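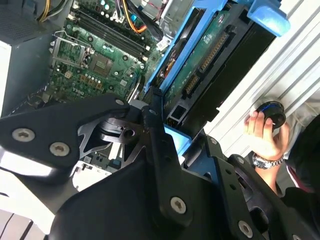
Inside the old Dell, motherboard at left and the blue drive caddy at right.

How to tell if a chore is ready for a robot

People ask me whether a machine could fold the towels yet, and I always steer them back to the workbench, where taking a PC apart makes a lovely fair test. Try it with your own arm and a cuppa.

1. Give every part a home. A gripper likes a holder with a known shape far better than a bare bench.

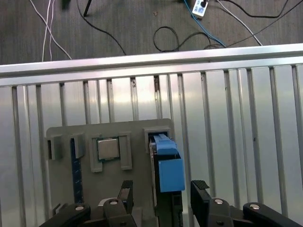

Page last changed: January

The processor and the long blue module each sit in grey holders on the board. Towels, bless them, have no such manners.

2. Start with something that has good edges — a hard drive in its plastic caddy is a kind first lift. 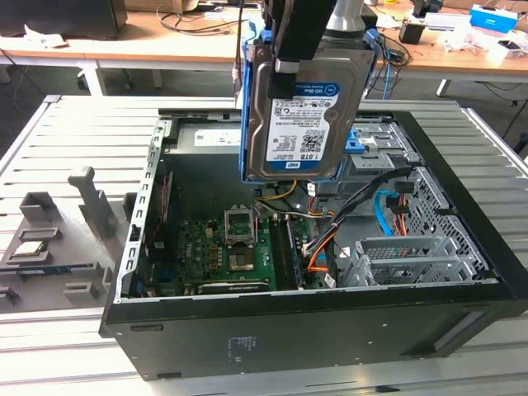 3. Keep an honest tally. On the Mareo bench we log 28 tries per part, and a dropped part counts as a miss, even if you catch it. If you've had to help more than four times, the chore stays yours for now.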